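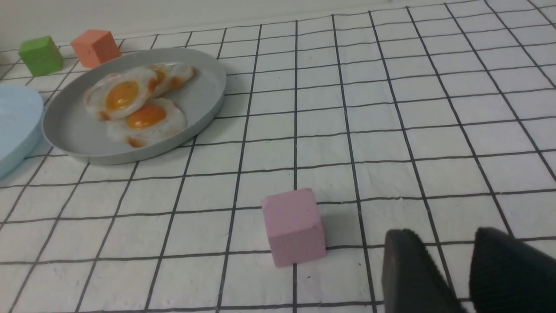
Most people find it hard to say how much they ate yesterday. A diet survey depends on the answer, so this chapter deals with portion size: how it is described, how it is measured and where the errors come in. Take three fried eggs on a plate. An interviewer who writes down only "fried eggs" has lost the number, and with it most of what the record is worth.

## 4.1 Household measures and weights

A household measure is a cup, a spoon, a slice or a bowl. It is quick to use but it varies from home to home. One bowl of porridge may hold 200 g and the next a good deal more. Weighing is more exact - but people who weigh their food tend to eat simpler meals while they are doing it. 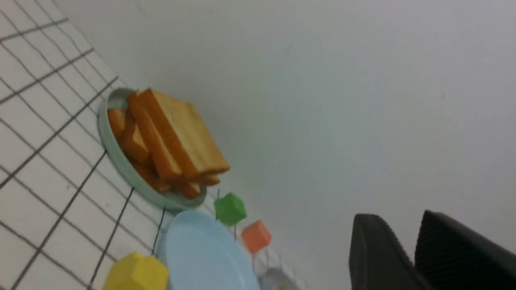
The Tosness survey, run by Kenna Gillies and Niall Purves, used both methods. Each household kept a weighed record in September and was then interviewed by telephone. Some 60 households finished both parts. The two sets of figures agreed well for bread and milk and badly for fats, sauces and anything eaten outside the home.

**Key terms:** portion size, household measure, weighed record, recall interview, under-reporting.

**Before you read on:** write down everything you ate and drank yesterday, with amounts. Keep the list, as you will need it in section 4.3.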